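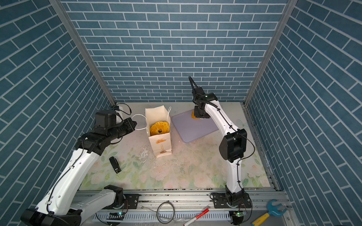
1. What we set out to check

Our module handbook says a bakery order should be "bagged for the product, plated for the table". Siham Sabbagh and I, Beverley Brunton, doubted that anyone had tested this. The Dillero counter at Vurnivbridge bags everything, and its packing guide runs to 30 pages without one reason for its choice of bag. We took a paper bag, a flat tray and a set of pastries and looked at how each one presents the goods.

2. The bag

We used a white paper bag with thin rope handles, standing upright with its top open. The guide treats this as the standard bag for loaves. I'm not convinced. A big loaf fills the mouth, and with the bread sitting that high I can't see how you would fold the top over. Siham thinks customers like to see the crust. She may be right, but the Awad survey she quotes (1423 replies) never asked about bags.
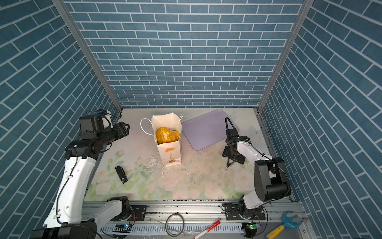

Figure 2. Loaf in the paper bag, lavender tray behind. Note the crumbs on the flowered surface.

The crumbs bothered our tutor more than they bothered us. We didn't weigh them, so we make no claim about which method is messier. A report from the Trarnthorpe group did make that claim last August, and we couldn't find any weights in it either.

3. The tray

The tray was better for small items. Toy pastries were used, so nothing in this section tells you about grease or flaking. It does show shape: the croissant, the ring donut and the orange triangular one can all be told apart at a glance. The round buns overlap, and a lower rim than this one would worry me on a busy counter.

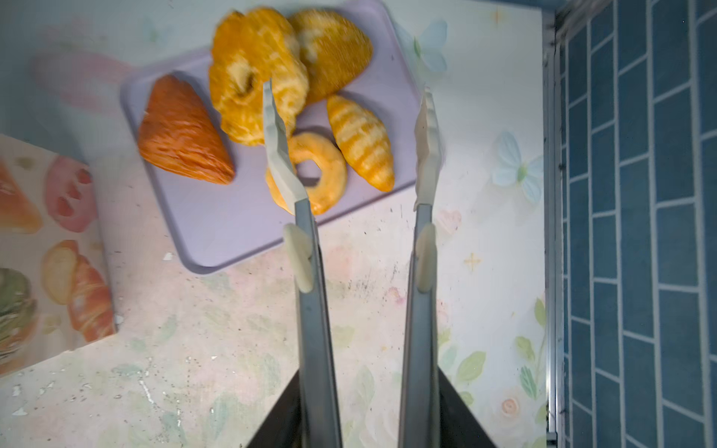 4. What we can and can't say

A tray suits mixed small pastries if they are going a short distance. For a single large loaf the bag is adequate, though we would try a taller one. Anything beyond that needs real pastry and a set of scales. Siham wants it noted that she still prefers the bag.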